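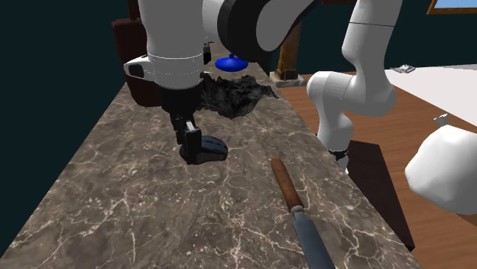 Side view, marble counter with cloth, knife and blue dome.

15 Jun 2026. Verko sim kit, trial license, kitchen pack.

Install was fine once I moved the assets off the network drive. The kitchen pack comes from Pavent and needs its own key, which the quick start leaves out. Scene loads in 8 seconds on the Ikum box.

Ran 50 resets with the default seed, no crashes. Physics step left at 200 Hz. Tried 125 as well and the cloth started to jitter, so back to 200. Contact settings for the knife handle are still stock.
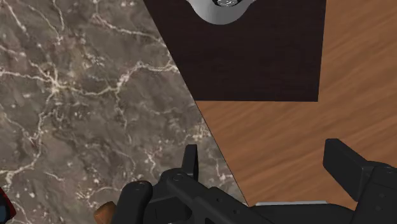
Wrist view, fingers open, dark panel ahead.

Wrist view is usable for us. Both fingers stay in view and the marble/wood edge is sharp. Would like a wider field of view, can't find the setting in the config. Asked Verko support, no answer yet.

Price is per seat, and the Barasa kit is per machine. Need to work out which is cheaper before the trial ends in September.

To do: export test, second seed, joint limits against our own file.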